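Ticket 104: Label printer drops last line on storage labels
Product: Drinix label software
Site: Gukmont
Opened by: Shona Pirihi
Assigned to: Keegan Ngata
Status: Resolved

Reported problem
Labels for the first aid and medicine storage print with the bottom line missing. The text looks correct in the preview. It happens on every label with four lines of text. Labels with three lines or fewer print correctly. Restarting the printer made no difference.

Environment
Desktop client, USB connection, continuous roll, label length set to 35 mm. The template was copied from the Harawira site in April.

Log

09:10 Keegan Ngata
Asked for the template file and a test print. Test print from the printer's own menu is complete, so the print head is not suspected.

09:50 Keegan Ngata
Template received. Page length in the template is 50 mm. Page length in the driver is 35 mm. The client draws its preview from the template and does not read the driver value.

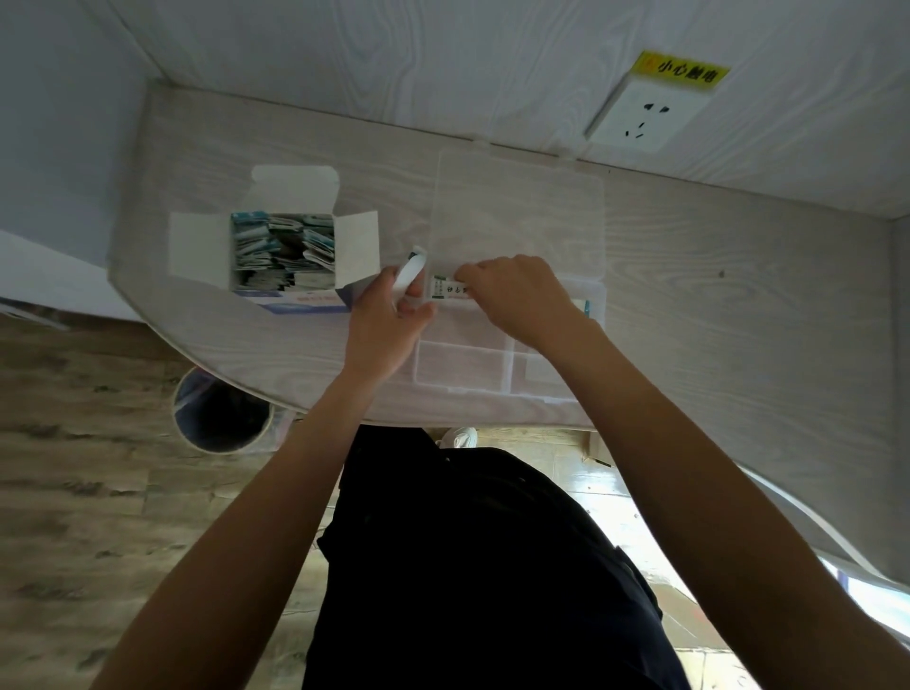 10:25 Keegan Ngata
Set the driver to 50 mm and asked Shona to reprint. All four lines printed, but the label was too long for its intended position. Stock at this site goes into clear plastic organizers with divided compartments and a hinged lid, and small medicine boxes leave little flat area for a long label. Length has to stay at 35 mm. Driver value restored.

11:40 Keegan Ngata
Changed the template to 35 mm. Line four now runs off the page in the preview as well, as expected. Reduced line spacing from automatic to fixed and set the top margin to zero. Preview shows four lines.

13:05 Shona Pirihi
Printed 17 labels from the new template. All complete. Text is smaller but readable.

13:20 Merja Kuusisto
Harawira uses 50 mm in both places and is not affected. Do not push the new template to that site.

Cause
Page length mismatch between template and driver. The driver cut off anything past 35 mm.

Fix
Template saved under a new name with 35 mm length and fixed line spacing. Old template removed from the Gukmont shared folder.

Open item
Request sent to Drinix for a warning when template and driver lengths differ. No reply yet.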